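# Haushalt & Werkstatt: Was Maschinen schon abnehmen und was am Menschen hängen bleibt

*Stand: Mo., 15. Juni*

Seit dem Frühjahr landet jede Woche dieselbe Frage im Postfach: Lohnt sich so ein Ding? Gemeint ist mal ein Saugroboter, mal ein Arm für die Werkbank, und einmal war es ein Wäschefalter, den der Absender schon bezahlt hatte. Mein Beileid.

## Boden

Saugen können sie. Vorausgesetzt, Sie räumen vorher auf, heben die Kabel hoch, klappen die Teppichfransen um und stellen die Stühle auf den Tisch. Dann ist der Rest in zehn Minuten auch mit dem Besen gemacht, aber der Besen hat keine App.

- **Fransen:** mit Malerkrepp unter den Teppich kleben. Hält einen Monat und lässt sich sauber abziehen.
- **Schwellen:** bei uns war bei zwei Zentimetern Schluss. Ein Stück Keilleiste hilft, schräg zugesägt und mit doppelseitigem Band befestigt.
- **Bürste:** einmal pro Woche ausbauen, Haare mit dem Nahttrenner aufschneiden. Der Cosier meiner Schwester lief ein Jahr lang ohne diese Behandlung und klang zuletzt wie eine Kaffeemühle.

Für den habe ich auf dem Flohmarkt 268 Euro gesehen, neu lag er bei 900. Bei gebrauchten Geräten zuerst nach dem Akku fragen und dann nach dem Hund.

## Wäsche

Nein.

Etwas ausführlicher: Ein Hemd hat keine feste Form, und genau daran scheitert die Sache. Falten Sie selbst, am besten auf dem Bett und nicht auf dem Knie. T-Shirts gehen mit einem Brett aus Pappe, 25 mal 32 Zentimeter, in vier Sekunden. Spannbettlaken knülle ich, und ich stehe dazu.

## Küche

Der Spüler ist die beste Maschine im Haus, und er hat nicht einmal Arme. Nur einräumen muss man ihn, und beim Einräumen hört die Automatik auf. Einen Teller senkrecht in einen Schlitz zu stellen, ohne den Nachbarn anzuschlagen, kann ein achtjähriges Kind, wenn auch unter Protest.

## Werkbank

Hier wird es interessanter. In der Werkstatt in Hudeveck habe ich einen Nachmittag mit Shabani Nyanda verbracht, der für einen kleinen Laborausstatter Abläufe programmiert. Alles, was starr ist und immer gleich groß, mag er. Alles andere nennt er »Gemüse«.

Sein Prüfstück ist eine Kunststoffplatte mit 96 Näpfchen, und die Aufgabe lautet: aufnehmen, ausrichten, an einem markierten Platz ablegen. Klingt nach Tischdecken. Geübt wird erst am Rechner, wo beim Danebengreifen niemand wischen muss.
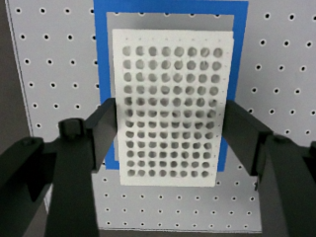

*Simulation: Die Platte steht aufrecht zwischen den beiden Greiferfingern, blau dahinter der Rahmen auf der Lochplatte.*

Drei Dinge habe ich mir für die eigene Bank abgeschaut, ganz ohne Arm:

1. **Ablageplätze anzeichnen.** Ein farbiger Rahmen aus Klebeband pro Werkzeug. Wer den Umriss sieht, legt die Zange auch zurück — meistens.
2. **An den Seiten greifen.** Flache Kästen mit Schrauben beidseitig auf gleicher Höhe fassen, sonst kippt der Inhalt Richtung Daumen.
3. **Lochplatte waagerecht nutzen.** Mit ein paar Holzdübeln als Anschlag verrutscht beim Leimen nichts mehr.

Ein Arm von Korletey, gebraucht und ohne Greifer, kostet 2.000 Euro, mit allem Zubehör sind es 4.000. Für das Geld sortiere ich meine Schrauben noch eine Weile selbst. Wer es trotzdem versuchen will: zuerst die Bank festschrauben, dann die Kaffeetasse wegstellen.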